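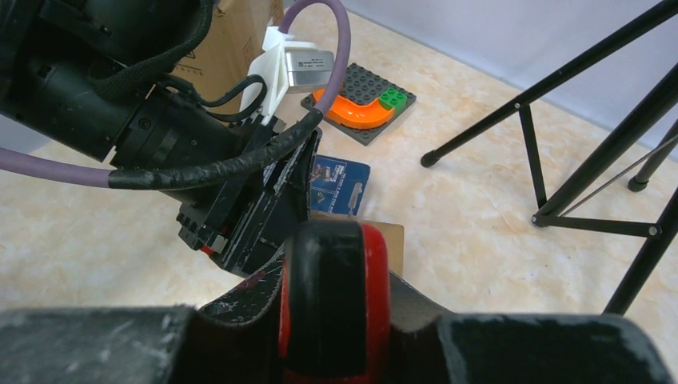
Teaching the arms to stack bricks, part 2

Last month I said I would stop rewriting the control code and start recording demonstrations. I did, mostly. I now have 400 of them on disk and a sore right shoulder.

The setup is two arms facing a small work area, each driven by its own leader arm. I move the leader with my hand and the follower copies it. The wrist camera records along with the joint positions, and everything goes into one file per attempt. Despina Petridis lent me the second leader in December and I have not given it back.

The task is small. Take the green brick, set it against the orange arch on the baseplate, press it down, let go. With fingers I can do it without looking. Through the leader arms it took me most of an evening to get one clean run. There is no feeling of the studs catching, so you have to watch the brick and guess when it is seated.

A few notes for anyone doing the same thing.

Keep the start positions different. My first batch all began with the baseplate at the same angle, and the policy I trained on them failed as soon as I turned the plate a little. I threw that batch out. Now I turn the plate before every run.

Go slower than you want to. Lambros Liapis tried a session and was twice as fast as me, but his runs had a lot of overshoot near the brick, and the arm learned the overshoot too.

Decide early which arm goes first. With two grippers over one baseplate they will bump into each other. I bring the left one in, wait, then bring the right one in. If I change the order halfway through a session I mark those files and keep them apart.

Delete bad runs right away. I used to tell myself I would sort them later, and I ended up watching video until one in the morning.

Training on the current set takes around 2 hours on the machine at Nedamcombe. The latest policy reaches for the green brick well and places it badly. It tends to let go too high. I think I open the gripper too early myself, so the next batch will have a short pause after the press.

The plan is to get to 1000 runs before I change anything else. After that Marina Mavromatis wants to try the same task with a longer brick, and I still need to write up the calibration steps I promised.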